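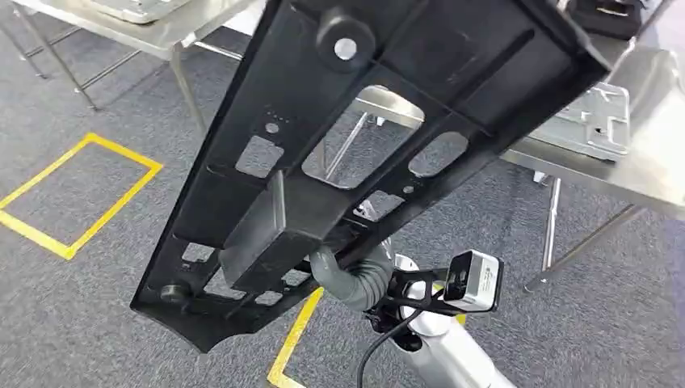

Hestcombe releases its first Edet Riesling

NORKCOMBE, May 27, 2022 – Hestcombe is thrilled to release its first Edet Riesling, a dry white with bright lime, green apple and a lovely savoury finish. Winemaker Araceli Segura picked the fruit from 2 blocks over six cool mornings in April, and 2138 bottles were filled.

“I've wanted to make this wine for years – the flavour in the grapes was just beautiful!” said Segura.
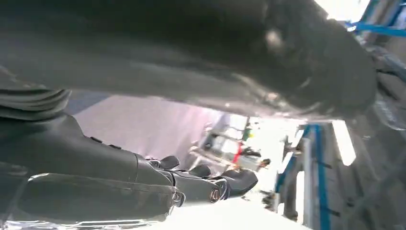

Where to find it

Edet Riesling is at the Hestcombe cellar door now, with 588 bottles set aside for Wavberg, our neighbourhood wine bar partner.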